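Review: Pellwood Gas Transit Monitor, version 4
By Maya Khoury

The Pellwood Gas Transit Monitor is a subscription data tool that tracks physical gas flows, booked capacity and storage levels across Central and Eastern Europe. It is sold to policy shops, ministries and trading desks. I used version 4 from December through the end of the heating season, mostly to support work on alternative supply routes into Romania, Moldova and Slovakia. Version 3 had been on my desk for two years before that, so much of what follows is comparison.

Data coverage

The tool pulls from operator transparency pages and puts the results on one map. Version 4 lists 200 interconnection points, LNG entry points and storage sites. Coverage is strong in Poland, Slovakia, Hungary and Romania. It is thinner in the Western Balkans, where several points show daily totals only and one had no reading for 25 days in a row. Pellwood marks these gaps in gray on the map but does not mark them in the export file. A blank cell and a true zero look the same once the data is in a spreadsheet. Anyone who totals a column without checking will report a flow that is too low.

Reverse-flow capacity is the main addition. Each border point now has separate fields for firm and interruptible capacity in both directions. In version 3 these were combined, and the combined figure was of little use for asking whether a country could be supplied from the west if its eastern route stopped. The new fields answer that directly. I checked them against operator pages for the points I work on and found one error, a firm value entered under interruptible. Support corrected it the following Friday.

Update speed

Hourly data arrives with a lag of 70 minutes at the points I followed. That is adequate for policy work. Nelu Văduva, who covers balancing for a utility, considers it too slow for intraday decisions and keeps a second feed open. Storage levels update once a day, in the evening, and are revised the next morning without a notice. The revision log exists but sits three menus down under Account.

Scenario module

This is the part Pellwood advertises most. The user switches off a pipeline or terminal, sets a demand level and a time span of up to 60 days, and the model redistributes supply across the remaining network. Results load quickly. The method is a plain least-cost allocation, documented in a short note that is better written than most of its kind.

Two assumptions need attention. First, the model treats all firm capacity as available to any buyer. Long-term bookings are ignored, so a route that is fully committed under contract will still appear open. Second, it assumes that governments do not restrict exports in a shortage. Both assumptions make the region look more secure than it may be. Lăcrămioara Căpraru raised the second point in the user forum and was told that an export restriction switch is planned. There is no date for it.

Within those limits, the module is useful for ranking. It shows which single outage causes the most trouble for a given country, and the order of that ranking stayed stable when I varied demand. I would not quote its shortfall volumes in a brief without a second source.

Political risk layer

Each pipeline and terminal carries a score for ownership, supplier share and legal disputes. The scores are updated quarterly by Pellwood staff. The ownership data is sound and includes minority stakes. The final score is a single number with fixed weights, and the weights cannot be changed. I turned the layer off after the first week and used the ownership table alone.

Compared with Citano

Citano is the obvious alternative. It has better price data and a longer history, and its charts need less cleaning before they go into a report. It has no scenario module and does not separate reverse-flow capacity by firmness. Kátia Teixeira's team runs both, with Citano for prices and Pellwood for routes. For an office that can afford only one and mainly asks supply security questions, I would choose Pellwood. For an office that mainly asks what sanctions or a new terminal would do to prices, Citano is the better purchase.

Interface and support

The map is clear and prints well in grayscale. The search box does not accept local spellings of place names. Exports are limited to one country at a time, a restriction carried over from version 3 and still a nuisance for regional work. Support replies came within one working day in every case, and the answers were specific.

Verdict

Recommended for policy staff who need route and capacity data and who will read the method note first. Existing version 3 users should upgrade for the reverse-flow fields alone. Trading desks should look elsewhere. The missing-data problem in the export file should be fixed before the next heating season, and until then each download needs to be checked against the map by hand.

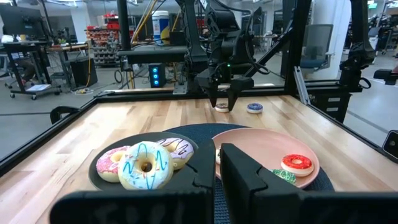

The annual license covers three named users, and seats can be moved between staff once per quarter. Pellwood does not offer a monthly plan. Trial access includes the map and storage data but leaves out the scenario module, so ask for a supervised session with it before signing.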